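3.2 Drying and wiping of glassware

The second group of tasks we looked at concerns what happens to a glass between the sink and the shelf. In the first round of interviews most people described this as one job ("doing the glasses"), but their diaries split it up. Washing was written down as a task with a start and an end. Drying was hardly written down at all, even in households that own several cloths kept only for that purpose. We therefore asked participants in the second round, which began in February, to keep a separate line in the diary for anything done to a glass after rinsing.

The second round covered small kitchens only: studio apartments, shared office kitchens and kitchenettes in rented rooms. These have short counters, a single basin and little or no space for a fixed draining board. In a large kitchen a wet glass can be left where it is until the next day. In a kitchenette it takes up the spot where the next meal has to be made, so it is moved, and each move is a chance to wipe it. The diaries returned by the closing date of Jul 28, 2024 contained 707 entries that mention a glass or a tumbler. Of these, 345 mention a cloth, a towel or paper in the same entry.

Three surfaces come up again and again in the entries: the rack, the tray and the bare counter. The rack is where glasses go straight from the basin. The tray is used as a halfway place, mostly for pieces that are still to be wiped or that have been taken out of the rack to make room. The bare counter is used least, and several people wrote that they avoid it for glass. One participant in the Mostyn building put it this way: "The tray is there so I know which ones I still have to do." Figure 4 shows the arrangement in one kitchenette, with the tray to one side of the basin and the rack to the other.

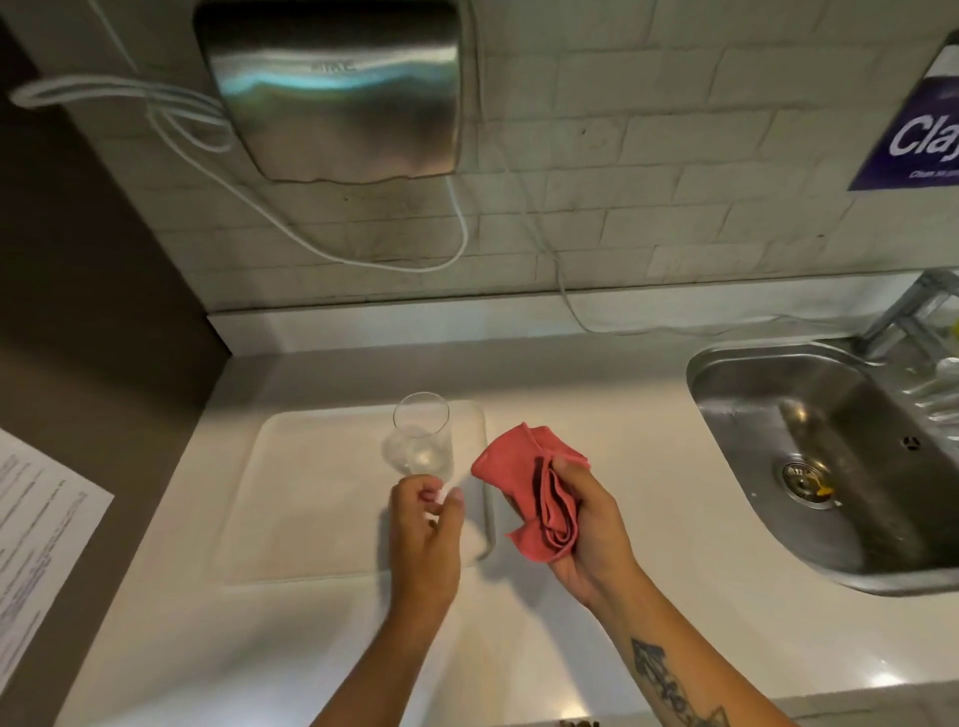
Figure 4. Wiping station in a kitchenette: drinking glass on a low-rimmed tray, microfiber cloth held in the right hand, basin and wire drying rack to the right.

The layout in Figure 4 puts the tray and the rack on opposite sides of the basin. A glass taken from the rack to the tray has to cross the sink, and any water that comes off it on the way lands in the basin. Where both stood on the same side, the diaries mention wet counters more often, and a second cloth was usually kept for the counter itself. We did not measure the amount of water in either case.

How the glass is held matters for the marks left on it. Participants described two ways of working. In the first, the glass is picked up low, near the base, with the bare hand, and the cloth is worked around the rim and then pushed inside. In the second, the cloth covers both hands and the glass is never touched directly. The second way leaves fewer fingerprints but needs a large cloth, and people with tall, narrow tumblers found it awkward. Rocío Palomino, who coded the diaries for this section, noted that the low grip was mentioned mainly in connection with plain tumblers, while stemmed glasses were nearly always held by the bowl through the cloth.

The inside of the glass is the harder part. Water collects at the bottom of a tumbler that has been stood upright too soon, and a hand will often not fit far enough in to reach it. The usual answers were to turn the glass over for a while longer, or to push a corner of the cloth down with two fingers. A few people used the handle of a wooden spoon. Thin glass was handled more carefully here, and four participants reported breaking a tumbler by twisting the cloth inside it.

Cloths were grouped by material. Cotton and linen towels were the most common in the first round, but microfiber was ahead in the second. The brands named most often were Filteo and Juvetti, both sold in packs of mixed colors. Color was used to keep jobs apart: one color for glass, another for the counter, a third for the floor. This system held up well in one-person households and badly in shared ones, where the cloth nearest the sink was used for everything by the second week. Participants who had been given the Uleo cloth, with its woven loop for hanging, were more likely to return it to the same place — though not to wash it more often.

Folding was not something we had asked about, yet it appears in over 500 lines of the full diary set, for cloths of all kinds. People fold the cloth once or twice to get a dry face, wipe, and refold when that face is damp. A cloth held loosely, with its folds hanging, is quicker to pick up and put down again but tends to trail on the counter. Household manuals are split on the point. The oldest one we consulted, from 1959, tells the reader to keep the cloth flat over the palm and to start at the foot of the glass, and says nothing about what to do with the rest of the material.

Shelving is treated separately in Section 3.3. Entries in which a glass was wiped and then used right away, without going back to the shelf, were kept in the present group.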